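Equipment Review: Horis Hand-Held Gripper Kit, Two-Unit Set

Prepared by Aaliyah Bélanger for the Hourani Shared Workshop
5 July 2020

Summary rating: Recommended, with reservations about assembly documents and cable management

Purpose of this review

The Hourani Shared Workshop maintains a lending shelf of tools and kits for its members. Before a kit is added to the shelf, it is built, used and reported on by a member who had no part in choosing it. The present report covers the Horis hand-held gripper kit, which is sold as a set of two units and is intended for recording hand movements that are later used to program a small robot arm. The kit was built at the workshop and used over 13 sessions.

The workshop paid the full retail price for the kit. Neither the manufacturer nor the reseller, Nesico, saw this report before it was posted.

Contents and condition on arrival

The kit arrived in a single carton with the parts sorted into bags by assembly stage. The housings were clean, with no flash left on the edges. One bag of fasteners was short by four screws. Nesico replaced them without charge, although the replacement took longer to arrive than the original order.

The printed guide runs to 39 pages. The first half is clear and its drawings are large enough to follow at the bench. The second half, which covers the finger linkage and the camera mount, relies on text where a drawing is needed. Two steps appear out of order: the reader is told to close the housing before the finger pads have been seated. Members who build the kit should read the entire guide before picking up a screwdriver.

Assembly

Assembly requires a small hex key, a fine Phillips screwdriver and a pair of tweezers. The hex key is supplied. The first unit took one full evening. The second took less than half that time, and the difference can be put down almost entirely to the guide.

The linkage is the part that deserves care. Both fingers are driven from one trigger, and if the return spring is seated even slightly off center, one finger will lag behind the other. The reviewer had to reopen the first housing twice to correct this. The screw bosses held up well to being opened and closed, and none of the threads stripped.

Finger pads press into place and are held by friction alone. This makes them easy to replace, and a spare set is included. The pads have not come loose in use.

Use in the workshop

Both units were used together for most of the sessions, one member to a unit, with the recording software running on the workshop's own computer. Sessions were limited to 30 minutes each so that grip fatigue would not affect the results. 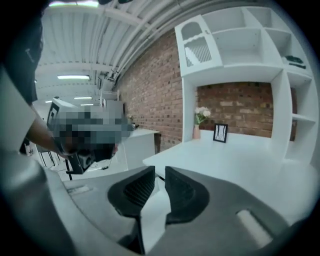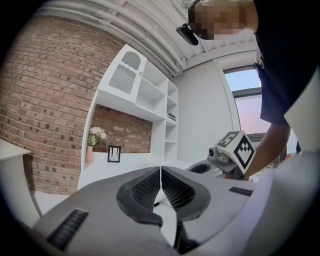
Does a member need to own a robot arm in order to borrow the kit?

A robot arm is not required for borrowing. The units record movement by themselves, and the recordings can be saved and played back on screen. A member who wants to see the movement carried out by a machine may reserve time on the workshop's Polla arm through the usual sign-up sheet.

Handling and comfort

The units are well balanced when held level. When a unit is pointed steeply downward, as it must be when reaching into a box or a deep tray, the weight shifts toward the fingers and the wrist begins to tire. Members with smaller hands found the trigger reach long. The guide describes an adjustment for this, but the adjustment can be made only with the housing open. An external screw would have been a better choice.

Trigger travel is smooth along its full length. The fingers close evenly once the spring has been set correctly, and the pads hold light items such as folded cloth, plastic cups and pencils without slipping. Smooth, heavy items were less successful. A full glass jar turned in the grip on several attempts, and the reviewer advises against using the kit with anything that would be costly or dangerous to drop.

Recording and software

Setup on the computer was simple. The software found both units on the first attempt and asked for a short calibration, in which each gripper is opened and closed fully and then moved slowly through the work area. Calibration should be repeated whenever the lighting in the room changes – a point made only in a footnote in the guide.

Recordings were reliable when movements were slow and deliberate. Quick turns of the wrist produced gaps in the recorded path. The software marks these gaps in red and offers to fill them by estimate. For practice work the estimate is acceptable. For any recording that will be sent to the Polla arm, the movement should be repeated and the faulty recording deleted.

File names are assigned by the software and cannot be changed until the session has been closed. With two people working at once this became confusing, and a written log was kept at the bench from the third session on. The same practice is advised for borrowers.

Cables

The supplied cables are too short for standing work. With the computer on a table and the user a few steps away, the cable pulled at the connector and on two occasions came out during a recording. Longer cables have been purchased and will be stored with the kit. The connector has no latch or strain relief, and borrowers are asked to loop the cable once through the wrist strap before starting.

Durability

No part has failed so far. The housings show light scuffing, and the pads on the first unit have begun to polish at the tips. Horis sells replacement pads in pairs at a reasonable price. The trigger on the second unit developed a faint squeak after the tenth session, which was cured with a very small amount of dry lubricant. Oil should not be used, as it can travel to the pads.

Findings

The kit does what its maker claims, and the quality of its mechanical parts is above what the price would suggest. The guide is its weakest part – a corrected insert covering the linkage and pad steps has been written at the workshop and placed in the case. First-time borrowers should set aside a full session for calibration and practice before attempting a recording they intend to keep.

The kit will be available for loan to members who have completed the bench safety orientation. Both units must be borrowed and returned together, with the spare pads, the hex key and the long cables in the case. Missing or worn parts should be noted on the card inside the lid.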